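Sometti shape blocks - notes and data card

7 minute read

Read this first if you've been handed the blocks folder and have no idea what any of it is. It's the notes I wish I'd had in April when the first box came down from the storeroom. Rough in places. Will tidy later.

What's in the folder

- photos/ - the blocks out on a board, all different arrangements, 189 pictures
- names.csv - one line per block per photo, shape and color
- layouts.txt - short plain notes on who is next to who
- old/ - first try at the names, don't use, kept so the spelling fixes can be traced

Open names.csv in anything. It's commas, no quotes, lower case all the way down. If you open it in a spreadsheet and save it again, please check it hasn't put quotes in. Has happened.

What it's for

Sorting. Matching. Words for shapes and colors. We wanted a set of pictures where the same few colors turn up on different shapes, so that "the red one" isn't enough and you have to say which red one. People have also used it for printed worksheets and for a spot-the-same game, both fine.

Not for measuring. There's no ruler in any of the photos and the blocks vary a bit in size anyway. Don't pull lengths out of it.

The blocks

Colored wooden shapes, the kind that come in a sorter set. Most are from a Sometti box, a few replacements from a Fotholm one. The two makers don't quite agree on green. You'll see it if you put them side by side, in the photos less so. names.csv just says green for both.

Shapes you'll meet: cube, cylinder, triangle, pentagon, star, heart. The names are for the outline you see from on top. Properly the triangle is a triangular prism and so on, but we wrote the short name everywhere and it's too late to change.

Colors: red, blue, yellow, green. No orange. If you find orange in the file it's a typo for red, tell me.

Some tops have a fine crosshatch texture. Some are plain. Texture is not in names.csv (I know, I know). It's in layouts.txt when whoever wrote the line remembered to put it.

The board

Pale maple, with knots and darker streaks in it. A Kunard board, bought for bread. It was picked for the color, all four block colors read well against it. The grain does make some faint lines and if you're doing anything with edges you'll want to know that. Rim at the front is a shade lighter than the rest.

Laying out

No rules about spacing. Two kinds of layout in the notes:

open - every block has wood showing all the way around
bunched - some blocks touching or close to it

Plenty are half and half, with a few loose at the back and a knot of them at the front. Those go down as bunched. One touching pair is enough.

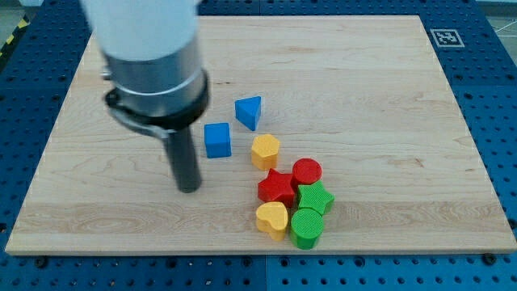 Khadija Helmy
Blocks, board and names file

A bunched one. The red cylinder is up against the red star, and the green star sits to the right of the red. Two stars, two cylinders, and in both cases one's red and one's green. So "star" on its own is no good, "green" on its own is no good either, you need both words. These are the layouts I like best and we should of made more of them.

Same layout is handy for the texture problem. The green star and the green cylinder both have crosshatched tops. Red cylinder, just a flat round top. Two cylinders, not the same top, and names.csv has no way of saying so.

Blues are the easy ones. Cube and triangle at the back, no other blues near them to mix up with. The yellows are a pentagon and a heart, and the heart has its point to the front, lobes away. We write that as "heart, point front". Not "upside down" - upside down depends where you're standing.

How names are written

color shape, always that order. blue cube. yellow heart. No "box", no "brick", no "tube". A cylinder is a cylinder even when it's squat.

Left and right are as you look at the photo. Front means nearer the bottom edge, back means nearer the top. We had a few weeks of people writing "behind" from the other side of the table and it took a whole Friday to undo.

If one block hides part of another, name both anyway. If you can't tell the shape, write unsure in the shape column and leave the color. Don't guess. There are 8 unsure lines at the moment and I'm happy with that, they really are unsure.

Checking

Dalia Hegazy read every line against its photo once. I read them again with her marks hidden. Where we disagreed we sat down together, mostly it was pentagons. A pentagon seen low looks like a house or a worn cube and you'd be suprised how often.

Known problems

- texture missing from names.csv, see above
- green, see above
- layouts.txt has two spellings of gray for the table notes, harmless
- hearts are under-used, they got left in the box a lot
- triangles sometimes down as "standing" and sometimes "upright", same thing

Looking after the blocks

Damp cloth, dry straight away, back in the Gosselin tin with the lid on. Please don't soak them. Put the board away flat. If a block goes missing write it on the card inside the lid before you swap in another one, otherwise the names drift and we don't find out for months.

Adding to it

Around 200 photos would be a good place to stop, so there's room for a few more. Bunched ones please, with hearts. Send the lines with the photos, not after. Follow the names above even if you think they're silly.

Last updated: April

Comments

Dalia Hegazy
Can we add a top column before anyone adds more photos? plain / crosshatch / unsure. I'll do the back ones if someone does the rest.

marnie_k
Used the worksheets with my two. The "which red one" pages went down great, the older one started making up her own on the kitchen floor!! Is there a version with only cubes and cylinders for the little guy?

Khadija Helmy
@Dalia yes, top column, fine. @marnie_k no but you can filter the shape column and print what's left.

T.
names.csv line with "yelow pentagon", near the end. Otherwise all loads ok.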